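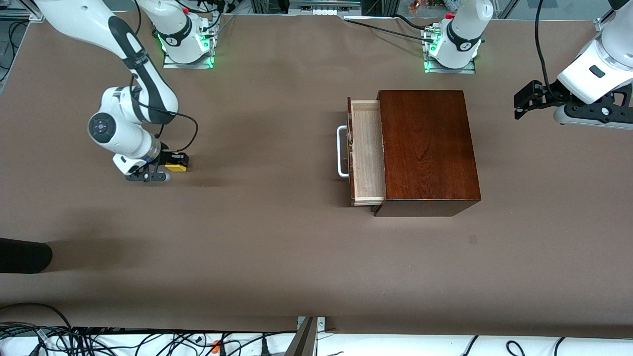 Budget for a two-arm cell: second arm now or next year?

rodica_filip
30 July 2021
Hello all. I must hand in the equipment plan for our small lab in Varnham and I would like to hear from people who have already paid for such things. The task is drawers and small items: one arm opens the drawer, the other brings the object and puts it inside. My colleague Tincuța Olteanu wants two arms in the first order. I am thinking of one arm now and the second in February, when the new budget opens. What would you do?

sturska_dan
Buy both. If you order the same model half a year apart you can receive another controller version, and then you spend your winter on updates. Happened to me.

berna_k
I don't agree with Dan. One arm can pull a drawer, let go of the handle, fetch the block and drop it in. It is slower, but you will learn what you really need. We bought 2 at once and the second stayed in its box until we had a table strong enough.

rodica_filip
The table is a fair point. I had not put it in the plan at all. Is it something you buy or something you build?

berna_k
We built ours. Steel frame, metal plates under the bases, matte brown top. Please don't take a shiny top, the reflections gave us trouble with the cameras. The top alone cost us 648 dollars, cut to size.

sturska_dan
And put a line for cables. Everybody forgets this line. Power, network, gripper cables, clips, longer screws. Mine came to 963 dollars in the end and the back of the table is still not pretty.

sarbu_workshop
963 for cables is too much, Dan, sorry. You must have bought them from the arm dealer. Ask an electrical supplier, the colour of the bag is the only difference.

sturska_dan
Some of them had special connectors, so no, not the only difference. But yes, I overpaid on the plain ones.

sarbu_workshop
For Rodica: what grippers? Parallel two-finger is enough for a handle and small blocks. I would buy spare fingers before I buy any force sensor.

rodica_filip
Two-finger, the same on both sides. The drawer unit is a small wooden one with a metal U handle, so there is space for the fingers. I will add the spare fingers, thank you.

berna_k
Check how far the drawer comes out before you fix the distance between the bases. We had to drill new holes.

rodica_filip
I talked with Tincuța. We will ask for two quotes, one with both arms and one with a single arm plus a fixed price for the second until February. Table and cables go on their own lines. If the dealer refuses to hold the price, I give up and she wins.

sturska_dan
He will refuse. Ask anyway, and get the controller version in writing.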